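Extended Warranties and Furniture Protection Plans: Your Questions

Do I need the protection plan the store keeps pushing?

Probably not. When we bought a dining set from Rallier, the plan was brought up four times before we reached the register. Things that sell themselves don't get brought up four times. Read the terms at home before you sign anything.

What does a plan cover?

Less than the brochure suggests. The usual wording is "accidental stains and damage from a single incident." A glass of wine knocked over tonight may count. Rings that built up over the winter don't, and the company decides which kind yours is. Ask for the full contract, the one with the exclusions. If the salesperson can only find the leaflet, take that as your answer.

The salesperson said scratches are included. Are they?

Get it in writing. Many contracts cover scratches only if they go through the finish, and plenty of them leave out anything caused by pets, movers or "normal use." Normal use is how most tables get scratched. 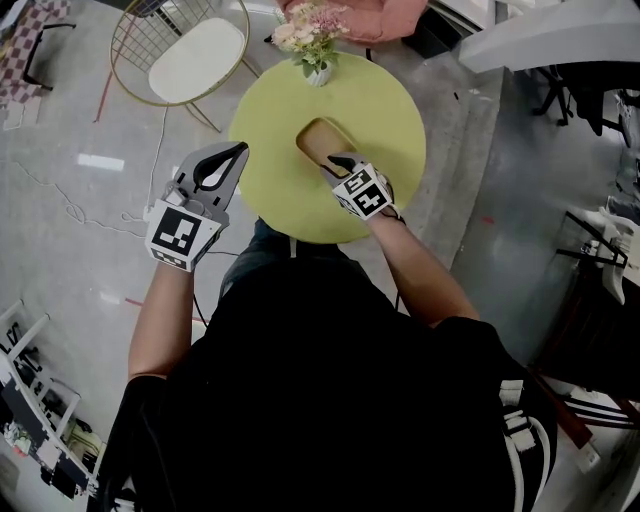 How much should I expect to pay?

The Womon plan I was offered cost $200 on a $600 table. A third of the price! For that money I could have had the top refinished, or put it toward a new one in a few years. On a $2,000 sofa the math looks a little kinder, but only if you believe the claim will be paid.

What if I never make a claim?

Some plans promise store credit at the end if you haven't used them. Look for the claim window. Ollano's gave customers 30 days after the plan ran out to ask for the credit, by mail, with the original receipt. I'd love to know how many people manage that. I suspect Ollano would rather I didn't.

Doesn't the manufacturer's warranty cover it anyway?

It covers different things, mainly faults in how the piece was made: a leg that works loose, a seam that opens, veneer that lifts. Check how long it runs, since a plan that also lists those faults may be charging you for protection you already have.

Can I cancel?

Often, yes, though the refund shrinks as time goes on and there may be a fee. Cancel in writing and keep a copy. When I called Ishida's support line I was offered a discount, then a "pause," then a transfer to another department. An email took two minutes.

Is there anyone you'd recommend a plan to?

Maybe someone buying a pale fabric sofa with three small kids at home, who keeps every receipt and reports a spill the same evening. Even then I'd call the repair company first and ask how soon they can come out. Ours said April. It was January.

Do you earn anything from these companies?

No. There are no paid links on this page, and after the answers above I don't expect to be offered any.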